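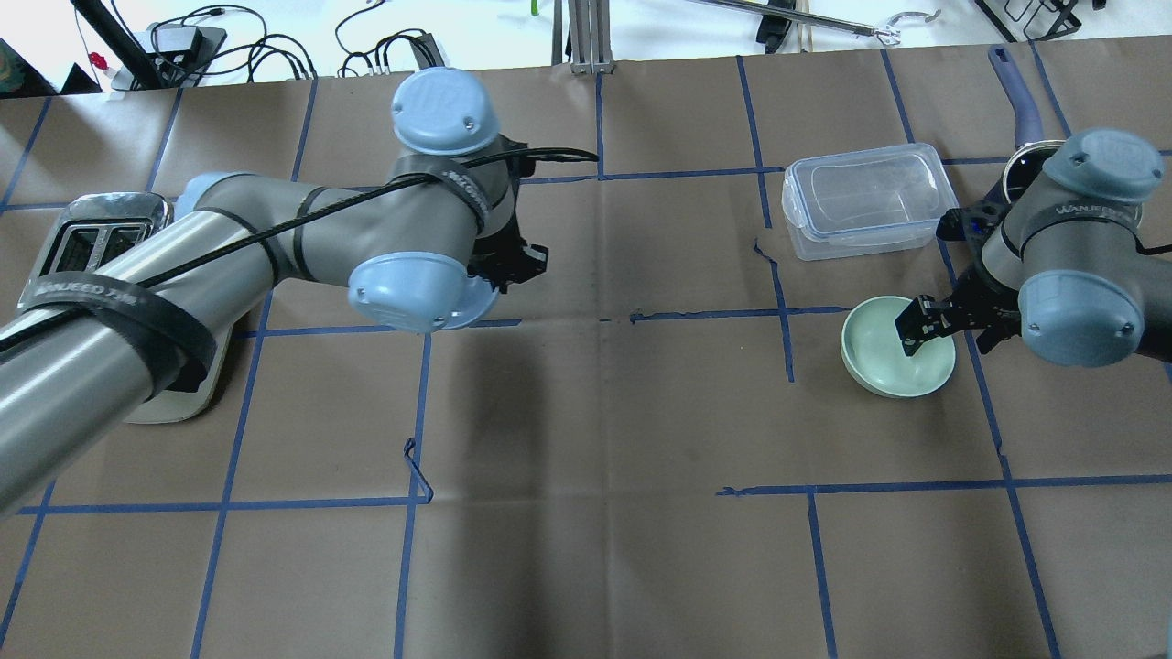 A reader wrote in after the last gallery to ask whether a taped grid is worth the trouble for sorting kitchen things, or whether a bare counter does the job just as well. Several others had the same question, so this page is about the table and what goes on it.

Tabletop and Kitchen Goods, Gallery 2

The surface is brown paper, divided into rectangular cells with blue tape. Paper is cheap, it comes off in one piece, and it can be written on. The tape gives every item an address. A bowl goes in one cell, a container in the next, and anything that does not fit goes back on the shelf until there is space for it.

The small kitchen goods at the Clurbridge storeroom are laid out this way. The list for the spring clear-out has 2,457 entries, and 1,167 of them come under kitchen. Most are everyday pieces: bowls, plates, food containers, small appliances, and a lot of lids.

The table

Brown paper with blue tape lines. Paper from a wide roll is easier to work with than sheets, which slide over each other at the joins. Pull it tight before the first strip goes down. Run all the long strips first and the short ones across them. The lines do not need to be perfectly straight.

Painter's tape is the usual choice in our storeroom. Packing tape was tried first and tore the paper whenever a line had to be moved.

The toaster

A two-slot model in chrome and stainless steel, kept at the left edge of the table. Appliances go to the sides so the middle stays open for smaller pieces. A shiny body shows fingerprints, so wipe it last, with a dry cloth. Empty the crumb tray over a bin before a toaster comes anywhere near the paper.

Toasters are listed under appliances with the cord noted separately. Tie the cord before boxing. A loose plug will scratch a polished side in a single trip.

The bowl

Pale mint-green ceramic with a smooth inside. Check the rim of any ceramic bowl for chips by running a finger along it, then look at the foot. Chipped bowls come off the kitchen list and go to the garden shelf, where they are used under plant pots.

Bowls that match are stacked with a square of paper between them. Single bowls are boxed with other singles by size. Color is written on the label, since people looking for a replacement usually ask for the color before anything else.

The food container

Clear plastic, rectangular, with a pale blue-tinted rim. Clear containers are the slowest part of any kitchen sort. The bases look alike and the lids have to be tried one by one. We put all the bases out first and leave the lids in a crate until the end. A base with no lid is still kept if it is in good shape. They make good drawer dividers.

Cloudy plastic is set aside. So is anything with a crack at the corner.

Labels and boxes

Labels are the plain white kind from Tindall, which come 1,000 to a roll. One label goes on the box and one goes on the list. Writing on the label before sticking it down is easier than writing on a curved side. The boxes are the medium size from Grostero. The large ones get too heavy once there is ceramic in them.

Cleaning up

The paper stays down until it is marked or torn. After that the tape is cut at the table edge, the paper is folded inward with the crumbs inside, and a new length goes on. Save the cardboard core from the roll for wrapping cords.

Visiting the shelves

Sorted kitchen goods go to the Jandberg Street shelves on Wednesday, and the shelves are open from 10 a.m. Bring a bag or a box. Bowls and containers are near the door, and appliances are on the back wall. Gallery 3 will cover baking pans and trays.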